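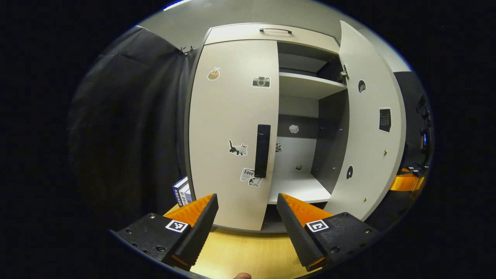
# Cupboards! How the doors work (and why stickers stick)

You probly open a cupboard every day. Cup, bowl, jumper, board game. Open, grab, shut. Done. But there's heaps going on in there. Quick tour, let's go.

## First, what is it?

A box. That's all. A box standing up, with doors on the front instead of a lid on top.

The one in our photo is light grey with two tall doors. One swung wide open, and shelves inside. Cat stickers on the other one! A cupboard this shape could live in a kitchen, a bedroom, a classroom, anywhere.

Words to know:

- **Cabinet** – another word for cupboard. Bit fancier.
- **Panel** – any flat piece. Back panel, side panel.
- **Shelf** – you know this one.
- **Hinge** – the bendy metal bit that holds the door on. More in a sec.

## Hinges

Put your arm out straight. Now bend your elbow. Your upper arm stays put and your lower arm swings around. Your elbow is a hinge! (Knees too.)

A cupboard hinge is the same idea. One half is screwed to the box. Other half is screwed to the door. In the middle there's a joint that lets the door swing but won't let it fall off. Most doors have two hinges, one up high and one down low. Really tall doors might have three or more, becuase a tall door is heavy and it wants to sag.

Look for the hinge near the top of the open door. Metal. Easy to miss.

Ever had a door that scrapes at the bottom or won't shut flat? Usually a loose screw in a hinge. A grown-up with a screwdriver can fix it in a minute or two.

## Why is the handle way over there?

Handles nearly always go on the side furthest from the hinges. Try this with a normal door at home:

1. Open it a little.
2. Push it with one finger, right at the handle side. Easy.
3. Now push with one finger close to the hinges. Go on. Hard!

Same door. Same finger. The further you are from the hinge, the less push you need. Scientists call this **leverage**. Seesaws use it. So do wheelbarrows and bottle openers.

Watch your fingers on step 3, don't put them in the gap. Gaps near hinges pinch. Hurts a lot.

Handles come in different directions too. The closed door has an up-and-down one. Above the doors there's a handle that goes sideways. Both work fine, you just turn your hand.

## Two doors or one?

One really wide door would need loads of room to swing. You'd have to jump backwards every time. Split it into two and each door only swings half as far out into the room. Smart. Also you can open just one side if you only want one thing.

## Now the stickers

Best bit. There's a camera one on the closed door, a black-and-white cat on the move, a little grey cat, and one that says "Love". Some on the open door as well. And there's a small grey cloud right inside, on the back! Secret cloud.

So how does a sticker stay up?

The back of a sticker has a thin layer of glue that never dries properly. It stays a tiny bit squishy. When you press, the squishy glue spreads into all the teeny bumps and dips on the door, way too small to see, and it grabs on.

Smooth clean doors are great for this. Dusty doors are terrible. The glue grabs the dust instead of the door and then, flop, sticker on the floor.

**Getting one off again** (ask first, and get a grown-up to do the hot part)

- Warm it up with a hair dryer. Warm glue goes softer.
- Peel from a corner, slow.
- Sticky patch left behind? Dab of cooking oil on a cloth, wait, wipe, then soapy water.

## Try it: the Great Sticker Test

A good one for a wet Saturday. You need 7 stickers all the same kind, and 7 different things to stick them to. Window, plastic tub, cardboard, brick, a rock, a spoon, an old sock. Whatever you've got.

Press each one and count to 17. Then leave them overnight. In the morning, check which ones are hanging on and which have curled up or dropped. Write it down or draw it.

Which was worst? Bet it was the sock. Or the brick. Tell us!

## One more thing, be safe

Don't swing on cupboard doors. Don't climb the shelves, not even the bottom one. A tall cupboard can tip forward on top of you. Lots of families fix theirs to the wall with a strap or bracket, so ask if yours has one.

Now go and find a hinge. There'll be one closer than you think, check the bathroom.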